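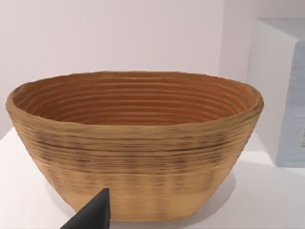 Grants > Small Food Business Fund > Progress reports > Shared bakery kitchen, Macedo

Shared bakery kitchen at Macedo: second progress report

November 2022

This report covers the period since our last one in August. The fund asked for a plain account of where the money has gone and whether the shared kitchen is doing what the application said it would. My short answer is that some of it is, and that the application promised more than anyone running a bakery would have.

Start with the lease. The old Warkaline building in Macedo is ours to use until the end of the grant period, and the landlord has finally signed off on the extra power supply. We were told this would take a few weeks. It took most of the summer, and the deck oven sat on its pallet the whole time. We paid storage on an oven we already had a room for. That cost is in the accounts under "other" and I would like it noted that I argued for calling it what it was.

The oven is now in and passes inspection. It heats unevenly toward the back left corner. The supplier, Brevero, says this is normal and will settle with use. I have heard that said about a lot of equipment. We have asked for a visit under warranty and are turning the loaves halfway through in the meantime, which the bakers don't mind much but which does add time to every load.

Members

The application said we would have 8 member bakers by this point. We have that many on paper. In practice two of them have not baked here since they signed, and I don't think we should count people who hold a key and never use it. The fund's form has no box for this, so the form shows the higher figure and this paragraph is the correction.

The members who do come in are mostly making sourdough and enriched doughs for farm stands and a couple of cafes. One has moved out of her home kitchen completely. Another says the drive eats whatever she saves on gas, and will decide in the new year. Both of those are useful things to know and I would rather report them than the word "thriving," which was in the draft template.

Bread output is up to 300 loaves in a good week. Please don't multiply that by fifty-two. Good weeks are the ones before holidays, and when the weather turns nasty the market stalls don't open and nobody bakes for them.

Equipment spending

We have spent the full equipment line apart from the mixer. The first mixer quote was for a machine far bigger than anyone here needs, and I suspect it was chosen because the budget had room for it. We have gone back for a smaller one. If that leaves money over, we will ask to move it to flour storage, where the need is real - the current storeroom is damp along the outside wall and we lost several sacks in the fall.

Proofing gear was bought in two rounds. The first was plastic, picked on price. Bakers complained that wet doughs stuck and tore, and most went back to bringing their own cane baskets from home. The second round was cane. They cost more and have to be brushed out and dried properly, and a shared kitchen is a hard place to get that done. I expect to be replacing a few every year. That should go in the running costs, and at the moment it doesn't.

Booking and software

We were encouraged to use Savance for bookings. It does what a paper calendar does, with a monthly fee. Members text each other to swap slots and then forget to change it in the system, so the usage report it prints is wrong, and that is the same report attached to this one as Annex B. I have marked the sessions I know to be wrong. There will be others.

Training days

We held 2 training days, one on food safety and one on pricing. The food safety day was well attended, as members can't sell without the certificate. The pricing day was half empty. That's a pity, as pricing is where most of these businesses will fail. Several members still charge less than their flour and oven time cost them, before they pay themselves anything. The trainer's feedback sheets came back glowing. I put little weight on them, as they were filled in while she was standing in the room.

Money

Spending is slightly under plan, and the reason is delay, not thrift. Rental income from members is well under plan. The application assumed every slot would fill within the first few months, and I have yet to find out where that assumption came from. Early mornings are full. Afternoons are close to empty, and cutting the afternoon rate in September brought in one extra booking.

On present numbers the kitchen does not pay for itself when the grant ends. It could get there with afternoon users who aren't bread bakers: someone making jam, say, or a caterer doing prep. We have started asking. So far there is interest, and interest doesn't pay the electric bill.

What we need from the fund

- A yes or no on moving leftover mixer money to dry storage.
- Permission to report active members separately from signed members.
- An extension to cover the time lost to the power supply. We asked for this in August and have had an acknowledgment but no answer.

The next report will have the winter energy bills in it, and those will tell us more than anything above.

Comments

crustandco: Fair report. The oven thing is real, I burn the back row if I don't watch it. Please don't take away the early slots though.

millroad_baker: Pricing day was scheduled on a market day. That's why it was half empty.

hdl44: Has anyone asked the school cooks about afternoons? They were looking for prep space last year.

Recent reports

Shared bakery kitchen, Macedo: first progress report
Cold storage for small growers: final report
Mobile cider press: year one accounts
How to request a change to your budget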